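How to Fold a Sweater With Two Grippers (and Whether a Machine Can Do It Yet)

July — by the Kadlec home robotics page 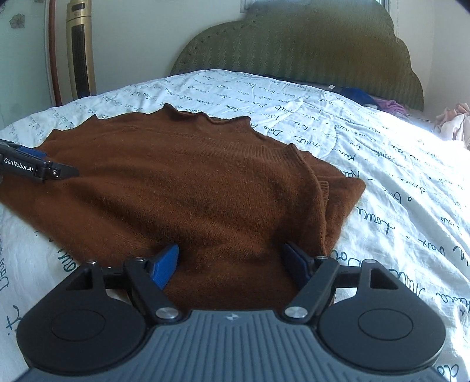
A knitted sweater on the bed, partly folded, with a blue-padded gripper at the lower part of the knit.

Folding knitwear is the chore I get asked about most, and I do love talking about it, so settle in! The short answer is that a machine can manage a sweater on a good day, if you're patient and teach it the way you'd teach a child. My own practice log is up to 448 folds, and I still learn something from the bad ones.

1. Spread the sweater on a bed or a wide table, front side down, and smooth the big creases toward the hem. Patterned sheets are fine for a person, but they can confuse the software, so try a plain one first.

2. Bring one sleeve across the back. Pinch the ribbed cuff, where the knit is firmer, and keep the lift low — two inches is plenty.

3. Do the other sleeve the same way. Let go slowly, as fuzzy wool likes to cling to the pads.

4. Fold the sides in, then bring the hem up to the shoulders with both grippers moving together (this is the hard one, and I still rush it).

Now, about handing it over. Our Groltura setup does tidy work with T-shirts and dish towels, but with thick knits it often grabs two layers when it wanted one, and then you have a lump. I'd let it practice on a single sweater until it's dependable before you mix in cardigans. Watch the collar too, and if it rolls under, stop and start again from step 1.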